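Search this forum
Boards > Cleaning and Care > Stone and Tile
Posted 12 September 2026 by plekcombe_bath

Cleaning around a drop-in sink on a marble vanity

We have a speckled tan and cream marble counter with a curved front edge and a white oval sink. It went in before we bought the house in Plekcombe, so I have no paperwork on it. The marble has gone dull in a band around the bowl, mostly on the faucet side. The sink itself still shines. I was using the same bathroom spray on everything until June. What should I be using, and can the dull band be fixed without calling someone?

grout_and_about wrote:
What's in the spray? If it has vinegar, citric acid or anything for lime scale, that's your dull band. Acid etches marble. It isn't dirt, so more scrubbing will make it worse.

plekcombe_bath wrote:
Checked the bottle. Citric acid, second ingredient.

grout_and_about wrote:
Then stop using it on the counter. It's fine in the bowl if the bowl is ceramic, but spray it on the cloth and keep the cloth inside the sink. Rinse the cloth before it goes anywhere near the stone.

tubside44 wrote:
I'd skip the acid in the bowl too. You will drip sooner or later. Dish soap and warm water does a sink fine if you do it twice a week. I've had a marble top for 17 years and that's all it gets, plus a dry towel around the faucet at night.

grout_and_about wrote:
Dish soap leaves a film on polished stone over time. A pH neutral stone cleaner is better for the counter. Soap in the bowl, sure.

tubside44 wrote:
Mine has no film.

skek_tiler wrote:
You're both mostly right. Soap film comes from using too much and not rinsing. On the etching – if you can feel it with a fingernail, it needs a pro. If you can only see it, a marble polishing powder and a damp felt pad will usually bring it back. Try it behind the potted plant or somewhere else out of the way first. I paid for a full vanity to be rehoned in Skekport and wished I'd tried the powder on it.

plekcombe_bath wrote:
Can't feel it. Do I need grit pads as well? The hardware store has sets up to 4,000.

skek_tiler wrote:
No. Pads are for scratches. If you start at 100 on a polished top you'll be at it all weekend and it won't match the rest. Powder only.

tubside44 wrote:
Agree on that one. Also put the soap bottle on a dish. The pump drips and the ring under it is hard to get out.

plekcombe_bath wrote:
OK. Powder is ordered and the spray has moved to the shower. I clear the counter down to the tissue box, the soap and the plant, then do the bowl first with a cloth and wipe the marble last with a clean one. I'll do a test patch at the back and post again when it has dried.

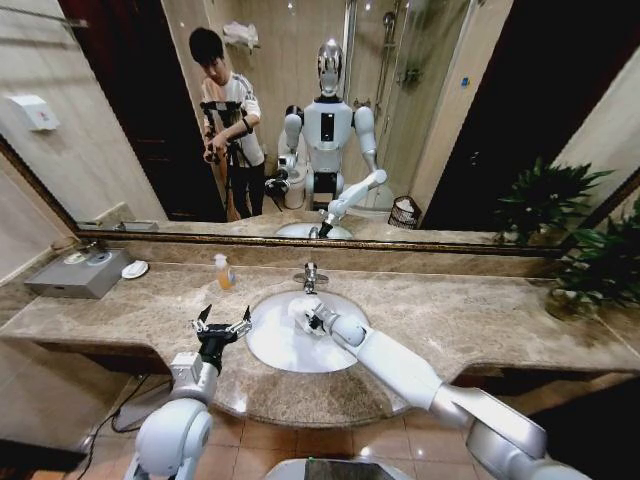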